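Apr 2, 2023
Workshop kitchen, Skalwood: fridge notes 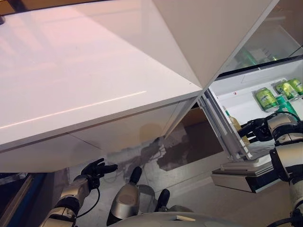

Thitima thinks the drinks should come out of the door altogether and go in the lower drawer, and that we have been treating the door bins as a dumping ground since January. My view is that the drawer sticks when it's full, so I've left them in the door for now.

Current state of the door: green cans share the low bin with the bottles. One can is on its side. The cans roll when the door is pulled hard, so they need something to hold them in. Tried a strip of card folded into a U at lunch. It went soft by the afternoon. Will try the offcut of acrylic from the Fanska job if it hasn't been thrown away.

The clear bottle with the pale yellow liquid has no name on it that I could find. If it's yours, put your initials and the date on it with the marker on the windowsill. Same for anything decanted. I'm not tasting it to find out.

Shelves: green stuff stays on the upper shelf where it is. Moved the milk down one. Wiped the middle shelf, which had a ring of something brown near the back that needed hot water and bicarb. The rubber seal on the door wants doing as well, particularly the bottom corner. Old toothbrush works.

Measured the drawer while I was down there: 53 cm across the inside. The wire tray from the Cludedlow order is too wide by a finger. Lamduan says the narrower one is in the stores cupboard behind the paint, shelf marked 27. Not looked yet.

Thermometer in the middle of the main compartment read 6 first thing and 5 at four o'clock. Turned the dial down half a step. Check again tomorrow before anyone has been in and out for lunch.

To do:
acrylic strip for the door bin
find narrow tray
clean seal
ask Thitima if she still wants the drawer for drinks once the tray is in
more bicarb, we're nearly out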